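Category: Shop Notes / Casting
5 min read

December, Sunday, started late

Pour day for the Carvalho test slabs. Mould is the 600 square one with the new melamine base. The old base had swollen along one side and was putting a lip on everything, so it's now a shelf under the bench.

Siiri had already cleaned out the mixer, which saved me most of an hour. Two coats of Girow on the melamine, wiped back hard with a dry rag each time. Last pour we left it too heavy and got the brown tide marks in the corners. Florêncio still thinks we should go back to plain vegetable oil. We did a corner with oil in autumn and it bled into the face, so I'm leaving it alone for now.

Mix as per the sheet on the wall, grey cement, washed sand, the fine limestone in place of the pea gravel. Colour is Grotusex buff, 50 g to the batch, weighed on the small scale. The big scale is reading heavy again and shouldn't be trusted for pigment. I dry-blended the pigment into the sand before any cement went in. Slower, but there were no streaks in the bucket when I turned it over.

Water was held back at the start and added by the jug. It looked far too stiff for several minutes and I nearly gave in. Then the Flutix went in and it loosened all at once. Note for whoever does the next one: wait the full mixing time after the Flutix before adding any more water. I know the sheet says this already. 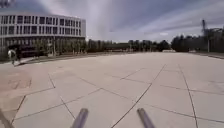
Plaza paving, big pale slabs with the joints running at angles. Overcast.

Carvalho want beige-grey. Their word for it is "pale stone", which could be anything. The sample chips we sent in October came back with one circled in pencil and no comment, and it's the chip I'd have said was too pink. Siiri held it next to a wetted one under the window and it lost most of the pink, so it may be the shop lights. We need to stop judging colour under those tubes. Going to ask for a second tube of the daylight kind over the finishing bench, or just carry things outside.

Vibrated in short bursts with the table on low. Air came up well for the first two and then almost nothing on the third. Tapped the sides with the rubber mallet after that, mainly along the edge nearest the door where we had bug holes before. Screeded with the aluminium bar. Left the back rough.

Edge detail: we put the small chamfer strip in on two sides and left the other two square, to compare. Silicone bead under the strip was my job and it's not my best. I ran out of tube partway along and had to start again with a new one, so there's a join. If there's a mark on the face, that's where it came from.

Covered with poly and the old moving blankets. Shop was at 17 degrees when we covered, and the heater is on its timer for overnight. Would like to see it hold there till morning. Last winter we lost the heat on a weekend and the slabs came out soft and dusty on the corners, which we then tried to save with hardener and should not have.
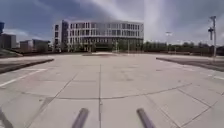
On joints, since we argued about it over lunch. Florêncio wants them tight, with as little sealant showing as possible. I'd open them up. Ground moves, slabs move, and a tight joint just moves the trouble to the slab edge, where it chips. A wider joint in a darker colour reads as a line and you stop noticing it. He says a wide joint collects grit and people complain about heels. Both true, I suppose. We'll mock up one of each in the yard when the ground is fit to work on.

Also came back to the question of size. Bigger units mean fewer joints and a calmer surface, but ours are at the limit of what two people should be lifting off the table, and I'm not buying a vacuum lifter for one client. If they insist on large format, the honest answer is that it should be poured in place and saw cut, and they should get someone else to do it. I'd rather say so early.
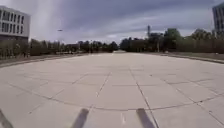

Rectangular layout. Slight changes in shade between slabs, small scuffs, hairline cracks.

To check when we strip:
- colour of the face dry, by the door with the lights off
- whether the silicone join left a mark
- bug holes on the door side compared with the other three
- chamfer against square, run a gloved hand along both

Ordering: more Girow (around a third of the tin left), nitrile gloves in large, a proper brush for the mixer drum. The one we have is shedding bristles and I picked two out of the screeded back. Siiri is pricing the limestone from the other yard. The last bag was damp right through and I had to spread it on a tarp by the heater before it could be weighed.

Mixer has a new squeak on the drum side. Greased it, still squeaks.

Not stripping before Tuesday whatever anyone says.

Last updated: December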